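Hand guiding vs. remote control for drawer tasks
Board: Manipulation / Teaching methods

rpaiva
Started March 1, 2025
We are teaching one arm to work a bamboo drawer on a kitchen counter. Guided by hand, the arm repeats the path well, but the recorded forces include the operator's push. Of 90 hand-guided demos I kept 43. 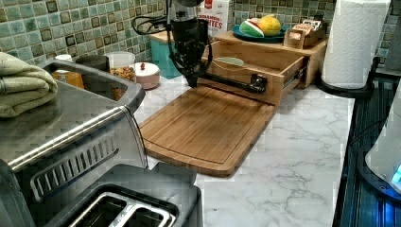 The remaining runs were dropped for force spikes at the moment of contact. I am considering a switch to a leader arm for everything.

storneck_fan
Switch. With remote control the log holds only what the arm did. Your hand is also out of the camera view.

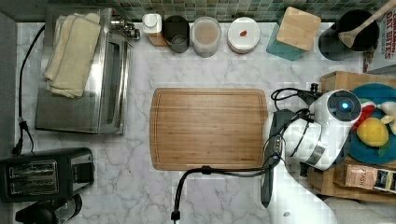 Does remote control need more practice than hand guiding?
Plan on five sessions per operator before the demos are worth keeping.

h.nishimura
I disagree with dropping hand guiding. Without force feedback, operators press too hard on stiff slides. We used the Kerora leader for a month and went back for all contact tasks. 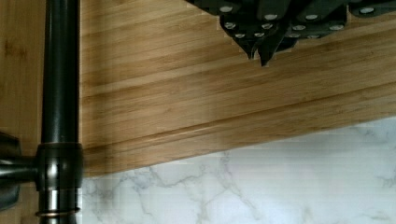

Wrist view: bamboo board and marble counter.

storneck_fan
That is a fault of the leader, and a cheap one. Scale the motion down near contact and the pressing mostly goes away.

rpaiva
Scaling is already on. It helps on the approach and does little once the finger is loaded sideways.

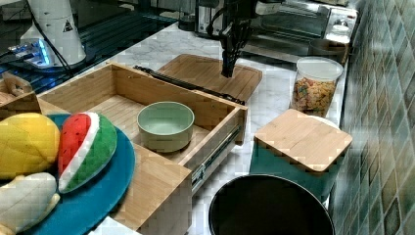
My plan is to guide the contact part by hand, replay it with nobody touching the arm, and record the replay as the demo. The free motion will be done by remote control.

h.nishimura
Replay is fine if the drawer starts in the same place. Ours failed at an offset of 9 mm.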